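Giving Up the Daily Coffee Run
February 11, 2023
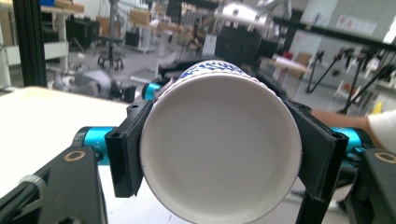 White paper cup with a blue pattern.

I stopped buying coffee on the way to work in November. I had been meaning to do it for a long time and kept putting it off. A few people have asked how it went, so I am writing it down here.

For years my routine was the same. I got off the bus at Bloxham, walked to the Dutasetti counter on the corner, bought a medium coffee and drank it on the way to the office. On bad days I went back after lunch. I never thought of it as a big expense. It was a small thing I bought with small money, and the line was usually short.

Then I went through my bank statements to do my budget for the new apartment. I added up everything I had paid Dutasetti over three years and got $2,994. That did not include the times I paid cash. I checked the total again with a calculator and it was the same.

I don't think buying coffee is a bad habit, and I am not going to tell anyone else to quit. I like the people at the counter and the coffee is good. But the new apartment costs more than the old one, and I wanted that money to go somewhere else.

The first thing I did was buy a grinder. I picked a Drondano hand grinder, secondhand, for $70. A new one cost more than I wanted to spend on something I might stop using. It came with the catch jar slightly chipped, but the burrs were fine after I brushed them out. I already had a plastic cone and a box of paper filters at the back of a cabinet from an earlier attempt that lasted a week.

The reason that attempt failed is that I tried to do it in the morning with no preparation. I get up late and I am slow. Grinding beans by hand while looking for my keys did not work. This time I grind the night before. Some people will say this ruins the beans. I tried both ways on a weekend and could tell a small difference, but not enough to get up earlier for.

What I do now is simple. I use 320 grams of water and 20 grams of coffee. I boil the kettle, rinse the filter, pour a little water in and wait half a minute, then pour the rest in slowly while I make my lunch. It takes 5 minutes with the kettle. Then it goes in a thermos and I leave.

The beans come from Hutuvlow, which is a small roaster across the river. I get the dark one. I tried two of the lighter ones and they tasted sour to me, though that may be my pouring. They close early on weekends and I have twice walked over there to find the door locked, so now I buy two bags at a time and keep the second one in the cupboard.

The thermos was harder to get right than the coffee. My first one leaked in my bag and got into a library book, which I had to pay for. The second one kept the coffee so hot that I couldn't drink it until the middle of the morning. I now leave the lid off while I put on my shoes and coat, and that fixes it.

I missed the walk more than I expected. Without the stop at the corner I was getting to my desk early and starting work early, and I didn't want that. So I still get off at Bloxham and walk the long way, past the post office and the school, with the thermos. When it rains I stay on the bus for one more stop.

I have slipped a few times. The week before the holidays I bought coffee out three days in a row because I had packed the grinder in the wrong box during the move. I also still go to Dutasetti with a coworker when she asks, and I don't count that as slipping.

As for the money, I set up a transfer to savings every payday for what I used to spend. It is easier to see it there than to trust that it is somewhere in the checking account. The first part of it went to a desk lamp and a shower curtain. The rest is staying put until the lease is up.

I need to order more filters this week. The box is almost out and the grocery store near the new place only carries the basket kind, which don't fit the cone.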